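Disbridge Library System Names Shortlist for Regional Book Prize
5/12/20

The Disbridge Library System has announced the shortlist for the Jullow Prize, awarded every other year to a work of nonfiction by a writer living in the county or in one of the neighboring river towns. Five titles were chosen from 58 eligible entries, the largest field since the prize was founded.

The winner will be named in August. The award carries a cash sum, a printed citation and a place in the library's permanent regional collection, where past winners are kept in both lending and reference copies.

Azadeh Ebrahimi, head of adult collections and chair of this year's judging panel, said the entries covered a wider range of subjects than in earlier rounds.

"We read local histories, as we always do, and several of them were very good," Ebrahimi said. "We also read a book on the repair of pipe organs, two on long-distance walking, and a memoir told entirely through grocery lists. The panel met more often than planned, and I am grateful to my colleagues for their patience."

The shortlisted titles are as follows.

"The Ferry Account," a history of the river crossing between Disbridge and Punenholm, drawn from the toll books of the company that operated it. The panel praised its handling of financial records and its attention to the families who worked the boats over several generations.

"Stops and Couplers," a study of the pipe organs of the county's churches and of the workshop that maintained most of them. The book includes a full list of instruments, with notes on those that have been moved or broken up.

"What We Needed That Week," the memoir in grocery lists, which follows one household through four decades. The lists are printed without commentary except for a short preface and an index.

"Low Ground," an account of the floods at Punenholm and the rebuilding of the lower streets. Its author worked from interviews, council minutes and insurance letters, many of which had not been available to earlier writers.

"The Second Shift," a collection of essays on night work in bakeries, hospitals and rail yards. Three of the essays first appeared in the library's own quarterly bulletin.

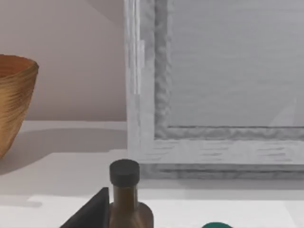

All five books are available for loan at the main library and at the Jullow and Punenholm branches. Because of demand, the loan period for shortlisted titles has been set at 14 days, with no renewals until the winner has been announced. Readers who prefer electronic copies may borrow four of the five through the library's online catalog. "Stops and Couplers" is offered in print only, at the request of its publisher, owing to the size of its fold-out diagrams.

The prize takes its name from the Jullow branch, where the first ceremony was held, and is paid for by the Ansari Fund. The fund was set up under the terms of a bequest that also supports the purchase of regional titles and the binding of older ones. It plays no part in the choice of winner, and its trustees do not see the panel's notes.

Under rules adopted after the last round, each entry is now read in full by at least two judges before any title is set aside. Earlier panels worked from sample chapters at the first stage. Ebrahimi said the change had added a good deal of reading but had also altered the result. Two of the books now on the shortlist, she said, open slowly and might not have gone forward on the strength of a sample.

The new rules also allow books issued by their own authors, provided that printed copies are on sale to the public and that the text has been through some form of outside editing. Of this year's entries, 14 fell into that group, and one of them, "Low Ground," reached the shortlist.

The panel issued a short written statement on titles that were considered at length but not chosen. It singled out a guide to the county's stone walls for the quality of its drawings, and a biography of a Punenholm schoolteacher for research that the judges described as careful and generous. Neither book was felt to be complete in its present form — the guide lacks its promised second part — and both authors have been invited to enter again when new editions are ready.

Readers may take part through the Readers' Commendation, a separate honor decided by ballot. Cardholders may cast one vote each, either on the paper form available at any branch or through their library account. In the last round, 2371 votes were received, and the commendation went to a different book from the one chosen by the judges. The commendation carries no cash award. The author receives a framed certificate and an invitation to give the opening talk in the library's fall lecture series.

Reading groups registered with the library may request sets of any shortlisted title. There are 40 sets in circulation across the system, each with eight copies and a discussion guide prepared by the adult collections staff. Groups are asked to return sets complete, including the guide, so that they can be passed on without delay. Requests are filled in the order in which they are received, and groups that have already borrowed one set may join the waiting list for another once the first has been returned.

A series of author readings is also being prepared. Each shortlisted writer has agreed to read for half an hour and to take questions from the audience. Recordings will be added to the library's website after each reading and will remain there through the end of the year. The author of "The Second Shift" has asked that the reading from that book be scheduled late in the evening, and the library has agreed to the request.

Entries for the next round of the prize will be accepted once this year's award has been made. Publishers and authors should send three printed copies of each title to the adult collections office at the main library, together with the entry form and proof of the author's residence. Copies cannot be returned. Those not needed for the collection will be given to the branch at Punenholm for its standing book sale, the proceeds of which go toward new shelving in the children's room.

The full rules of the prize, a list of past winners and the ballot form for the Readers' Commendation may be obtained at any service desk.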